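Rinero Dairy opens second plant at Ernau

4 April 2023

Rinero Dairy has opened its second plant, at Ernau, on the site of the former Ionescu creamery. The company, which began as a butter maker in Stumura, will produce yoghurt and soft cheese there. 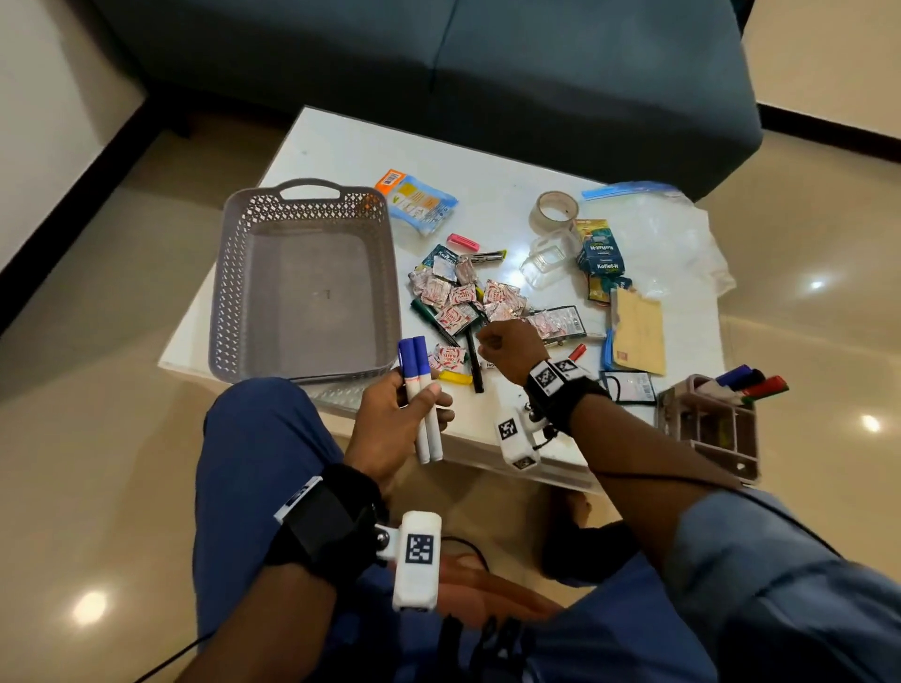

Small sachets and two whiteboard markers at a white table.

The plant employs 235 people and will take milk from farms in the Ernau valley - most of them former suppliers to Ionescu. It covers 3,217 square metres and has four production lines.
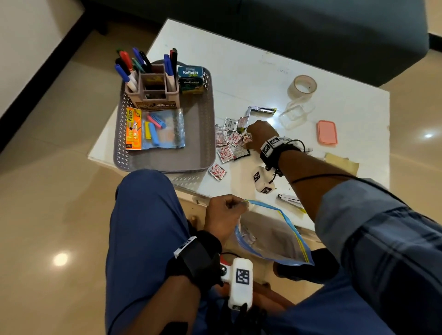
Sachets and a clear zip-top bag on the tabletop.

Butter production will remain at Stumura. Deliveries to shops are due to begin in June.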